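Open Day at the Meseo Workshop: Questions and Answers

When is the open day?
7th May, from 3 pm. The doors close at 7 pm, and the last demonstration starts 30 minutes before that. We will have another one in August for those who can not come this time.

Do I have to book?
Yes, please. The form is on the Vinel page, under Visits. You will receive a number by email; bring it on your phone or on paper.

Where do I enter?
From the side street, at 283 Catov Road. Please do not use the main gate, it is only for deliveries. There is parking behind the Vandenberghe building and a bicycle rack next to the door.

May children come?
Children are welcome together with an adult. Inside the yellow line on the floor only our staff may stand, also when the arm is not moving.

What will I see?
Each demonstration has a short talk, then the arm works with everyday objects, and then there is time for your questions. The talk is in English. Our colleagues can also answer in French.

Why do you use such simple objects?
Because simple for us is often difficult for the arm. A metal part keeps its shape, and paper does not.

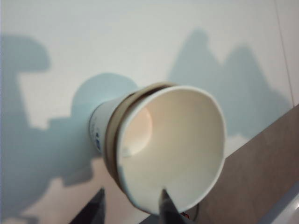 Paper cups are the object our visitors ask about the most. A cup weighs almost nothing, so the arm must close with very little force, and the force has to be set again for each kind of cup. With the cup on its side, one dark finger reaches into the opening and presses on the inside of the white rim, and at this place the paper gives in a little. We are still working on this point – ask the operator to show you the settings on the screen.

Can I control the arm myself?
Yes, in the second room, for adults and for children from 7 years. You may have to wait for your turn.

May I take photos?
Yes, but without flash, please. The flash disturbs the cameras.

Is there something to eat?
We offer coffee, tea and biscuits at the entrance. Please finish your drink before you go into the workshop.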